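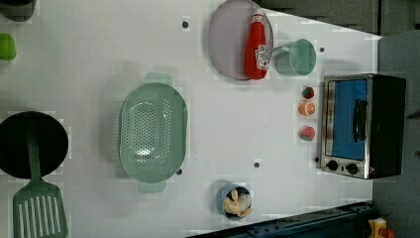 Toy food beside a compact toaster oven on a white tabletop.

Comfort Nutsugah is a field hockey midfielder. Plays for Fellham, has done for most of her senior career, and is the current captain. Known mainly for penalty corners (injecting them early on, later the drag flick as well) and for staying at one club when most players of her level moved around. Wears number 7. Has 133 senior appearances for Fellham in all competitions, not counting friendlies or the preseason tournament, which some lists do count. See Appearances below.

Not to be confused with the sprinter of the same surname.

Early life

Born in Zedurum, the middle of three sisters. All three played. Her older sister was a goalkeeper and by the family's account the reason Comfort learned to shoot at all. Their mother worked evenings, so the girls were dropped at the sports ground after school and stayed until the lights went off. No grass field in Zedurum at that time, only a sand-filled turf pitch shared with two soccer sides and a school. The sand gets mentioned a lot in interviews. She has said it made her keep the ball close and that she hated it.

First played on the wing. Moved inside at about twelve when the regular center midfielder broke a wrist, and never moved back out. Also ran middle distance for her school for a couple of seasons. Some local profiles say she had offers in track, but no source is given for this and she hasn't repeated it.

Junior career

Joined the Zedurum youth side, then the regional squad. The regional squad trained on Friday evenings in Fellham's home town, a long bus ride each way, and it was there that Fellham's coaches first saw her. Left out of the regional team for one full season. Reason usually given is fitness. Came back the next year noticeably stronger and was made vice captain by the end of it.

Signed junior terms with Fellham the following January. Midseason signing, unusual for a junior at the club then. Lived with a host family for the first part of the year and finished school by correspondence.

Club career

First seasons

Senior debut came off the bench, away, a loss. Got a green card inside a few minutes for a tackle from behind. Started the next match anyway. In her first full season she played mostly as the right-sided midfielder in a flat four, with license to go forward and not much asked of her defensively. Scored 2 goals, both from open play. The club finished mid-table.

The second season was shortened by a hamstring injury picked up in training. Missed the autumn. On her return she was used deeper, at first to save her legs, and the coaching staff liked what they saw and kept her there. Most writers on the team treat this as the real start of her career. Her passing range hadn't been obvious out wide.

Title season

Fellham won the league for the first time with Nutsugah as deep midfielder and main corner injector. She played every match but one. The decider was at home against Tuneo, crowd of roughly 900, which was a record for the ground and probably over what it was meant to hold. Fellham trailed at half time. Equalizer from a corner, Nutsugah injecting, Delali Owusu hitting it low to the goalkeeper's left. The winner came late from a long overhead pass out of defense which Nutsugah has always described as a clearance.

Tuneo protested the winner on the grounds that the overhead was dangerous at the landing point. Protest heard and thrown out the following week. The two clubs have had a difficult relationship since then, and Nutsugah gets booed at Tuneo's ground to this day, fairly good-naturedly by most accounts.

Arumugam Cup

Fellham reached the final of the Arumugam Cup the next spring. Lost on shootout after a goalless draw. Nutsugah took the first attempt and missed, running out of time as the goalkeeper pushed her wide. She did not take part in a shootout again for several seasons, by her own choice, although the club never made any anouncement on it. When she did go back to it, again in the Arumugam Cup, an early round this time, she scored with a reverse stick shot and Fellham went through.

Captaincy

Named captain when Owusu stepped down. Owusu stayed in the side, so for two seasons the former captain played directly in front of the new one. Reported at the time as awkward. Both have denied it. The team's results dipped in the first of those seasons and recovered in the second.

As captain she argued for shorter training sessions and for moving the weekday session from 9 p.m. to an earlier slot so that players with jobs and children could manage it. The club agreed to the second. The first is still a matter of dispute, apparently.
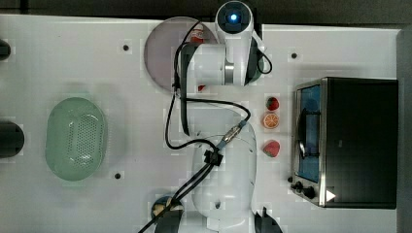

Delali Owusu disagrees with much of what has been written about that period, and has said that the handover was settled between the two of them long before the club was told, that the poor results came from injuries in defense, and that Nutsugah was already running the team on the field by then whoever had the armband on. Owusu also holds that the title season was not Nutsugah's best, and would pick the one after she became captain, when she was covering for two inexperienced backs and rarely got forward.

Later seasons

Took up the drag flick late, after Fellham's specialist left for Tuneo. Slow start. Her flick was never especially fast and she scored few in the first year of trying, but it was accurate and hard to read, and teams that rushed her left the slip pass open. Became a regular source of goals after that. She still injects when someone else is flicking.

Has had trouble with her back, which is common among drag flickers, and has been rested for some away matches. Contract extended twice. The most recent extension includes coaching work with Fellham's juniors, though how much of it she does during the season isn't clear.

International career

Limited. Called up to a national training squad on several occasions and played in an uncapped match. Never selected for a major tournament. Explanations vary. The national side of that time used a man-to-man press that didn't suit her, and she was competing with two established players for the deep role. She also withdrew from one camp because of a family illness. She has been polite about it in public.

Style of play

Deep midfielder, right-handed as all field hockey players in effect are, since left-handed sticks aren't allowed. Strong on the reverse side. Prefers a slap to a full hit for long passes, which makes the direction harder to guess. Not quick over distance but quick to the first step. Reads overheads well. Usually positions herself a few yards closer to her own goal than other players in the role, and this has been criticized as too cautious when Fellham are chasing a game.

Discipline generally good after the early seasons. Green cards mostly, a handful of yellows, no red. Often the player sent to talk to the umpires, even before she was captain.

Her corner injection is low and flat and noticeably early, with very little backswing. Coaches at junior level have used clips of it. She starts with her left foot further off the line than most, which some defenders take as the cue to run, and it has drawn a number of early breaks.

Appearances and number

The figure of 133 is the club's own and covers league and cup. Fan-kept lists run higher as they add the preseason tournament, and one also counts a match abandoned for fog that was later replayed. This article follows the club. A goals total isn't given here because the club's figures and the league's don't agree for the early seasons, when deflected corners were credited inconsistantly.

She took number 7 in her second season. Before that she wore whatever was left in the bag. The number had been Owusu's as a junior, which is sometimes cited as the reason, but Nutsugah has said it was the only shirt in her size.

Personal life

Private about it. Lives near the Fellham ground and is known to go back to Zedurum in the off season, where she helps at a summer camp for girls on the same turf pitch she learned on, since relaid and now water based. Single or married not stated in any reliable source. Claims on gossip and biography sites regarding a partner, net worth or height are unsourced and contradict each other, and shouldn't be added here without a reference.

Her younger sister played briefly for Tuneo. The two met once in a league match. Draw. Their mother reportedly sat at the halfway line and wore neither team's colors.

Honors

With Fellham: league champions, once. Arumugam Cup runners-up, once. Promotion playoff winners as a junior member of the squad (did not play).

Individual: club player of the season, more than once, years need checking. Players' vote for best midfielder in the title season.

See also

Delali Owusu
Fellham
Tuneo
Arumugam Cup
Penalty corner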